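4.2 Why Drafts Get Thrown Away
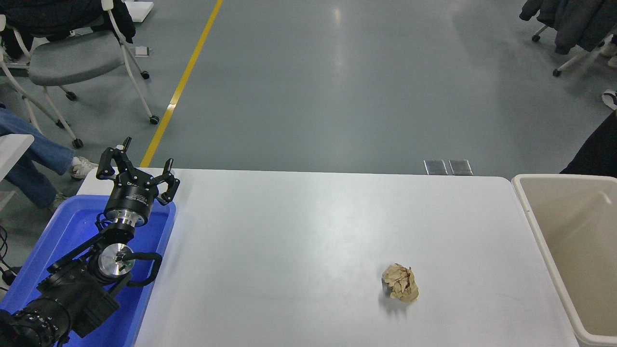
Figure 5. A crumpled sheet of tan paper on a white table.

When do people give up on a page they are writing by hand? Most often in the first paragraph, well before there is anything on it worth being ashamed of.

We asked office workers at Gandby and Jorberg to write letters of complaint in pen, and collected 997 discarded sheets over the month of November. The typical sheet held a greeting, one full sentence and the start of a second. The second sentence was where the trouble lay. It usually began with "However," a word that seems to demand more of a writer than most people have ready before lunch.

Bhatt staff joined the study late and are reported separately in Section 5. They threw away very little, a result we admired until we learned that their office charges each department for paper.

Sheets were flattened, dried where coffee made this necessary, and read by 2 coders working apart. The coders disagreed mainly over handwriting, and on one occasion over whether a drawing of a duck counted as an opening line. Farzana Jayawardena settled these cases (the duck was excluded).

Spelling errors did not predict disposal. Writers crossed them out and carried on quite cheerfully. What did predict it was the name of the recipient: letters to a named manager were dropped sooner than letters addressed to "Customer Care," whom our writers felt free to insult at length. The Zendbridge pilot had found the same pattern in email, although there the evidence was harder to fish out of a basket.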